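Automation Knowledge Base
Home | Arms | Grippers | Vision | Controllers | Glossary

Compliant gripper comparison (food handling)
Last edited September by Bülent Ertürk

A compliant gripper comparison is a bench procedure in which two or more end effectors are tried on the same soft or brittle items, under the same arm and controller, so that differences in the result can be put down to the fingers. In food handling the items are usually bread, pastry, cut fruit or cooked vegetables. The procedure described in this article is the one used in the Pasau trials, which compared the Zotico two-finger gripper with the Hoxha three-finger gripper on sliced toast.

Background

Toast is a common test item for several reasons. It is cheap, its shape is close to that of many packed foods, and it shows damage clearly. A slice that is squeezed too hard cracks at the crust or keeps a dent in the crumb. A slice held too lightly turns about the grip point as soon as the arm speeds up. The useful range of force between these two faults is narrow and changes as the bread dries out.

Human handling is normally recorded first, from a camera at head height looking down on the work surface. The recordings serve as a reference for approach angle, finger placement and the order of moves – they are not used to set force limits, which cannot be read from video.

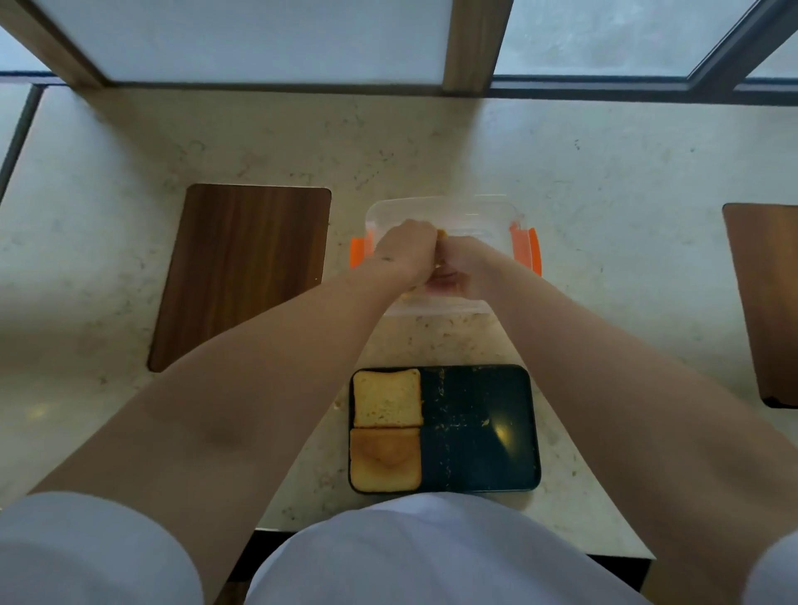
Approach angle is the first value taken from the reference recordings. A gripper that comes straight down needs room on both sides of the item, and a storage container leaves little of it. With a clear plastic box that has an orange clip at each side, the clips add to the width that the wrist must clear, and a two-handed hold above the opening cannot be copied by a single arm at all. The Pasau procedure therefore treats transfer at the container and placing on the tray as separate tasks, scored apart. Transparent walls cause a further problem for depth cameras, which tend to return the surface behind the plastic in place of the plastic itself.

Grippers compared

The Zotico gripper has two parallel fingers with soft pads and a stroke of 176 mm. Force is set by motor current. It closes evenly and its pad position is known at all times, which makes it simple to model. Its weak point is the edge grip: on a slice with an uneven crust, one pad touches before the other and pushes the slice sideways.

The Hoxha gripper has three fingers driven by a single tendon. The fingers wrap to the item without separate control, and the first contact does less harm. Finger position is not measured, so the controller has only the tendon length to go on. Placing two slices side by side is harder with this design, as the third finger needs clearance on the inner edge.

Both were fitted to the same six-axis arm and run from a Werkidico controller, with the tool weight entered again after each change. 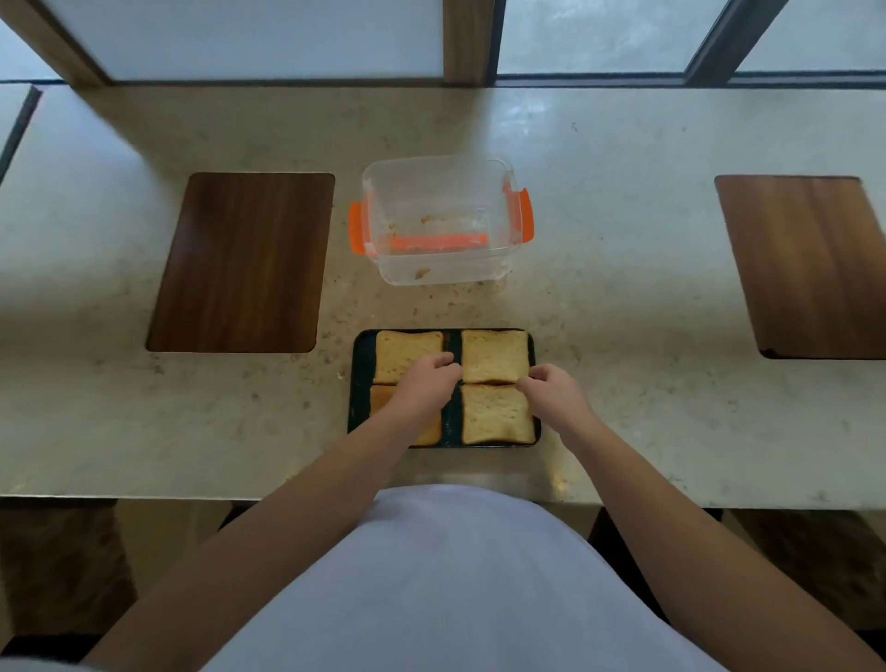 Each gripper was given 27 attempts at each task. Fresh slices were brought in after every nine attempts. An attempt was scored as complete when the slice came to rest flat, inside the tray rim, with no crack longer than the thickness of the crust. Attempts stopped by the controller were counted as failures whatever the cause.

Results

On the placing task the Zotico gripper completed 20 attempts and the Hoxha gripper 18. The gap is too small to rank them. The failures differ in kind, however. Most of the Zotico failures were slices pushed out of line during the approach, while most of the Hoxha failures came at release, when the inner finger dragged on the neighbouring slice. Neither gripper was reliable at the container. Results for that task were kept as notes only.

Camera placement

A head-height camera sees the item well until the hand or gripper covers it. In placing tasks this happens just before contact, when the view matters most. A second camera at the wrist is the usual remedy – it adds cable load and must be calibrated again after every gripper change.

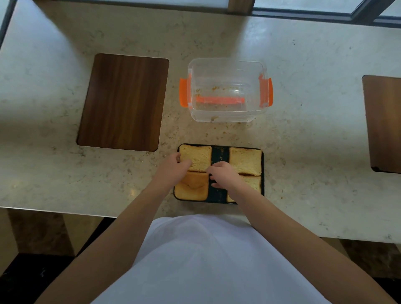

Can the scores for one gripper be carried over to another arm?
Only in part. Finger geometry and pad behaviour carry over, but stopping distance, wrist stiffness and controller delay belong to the arm, and the placing task should be run again on the new one.

Limits

The procedure does not test speed, hygiene or wear. Pads were wiped between sets and not replaced. Crumbs on the pads reduce friction, and the size of this effect was not measured.

Related articles
Parallel grippers
Tendon-driven fingers
Depth sensing of clear plastics
Hand-eye calibration
Tool weight and centre of mass
Werkidico controller: force modes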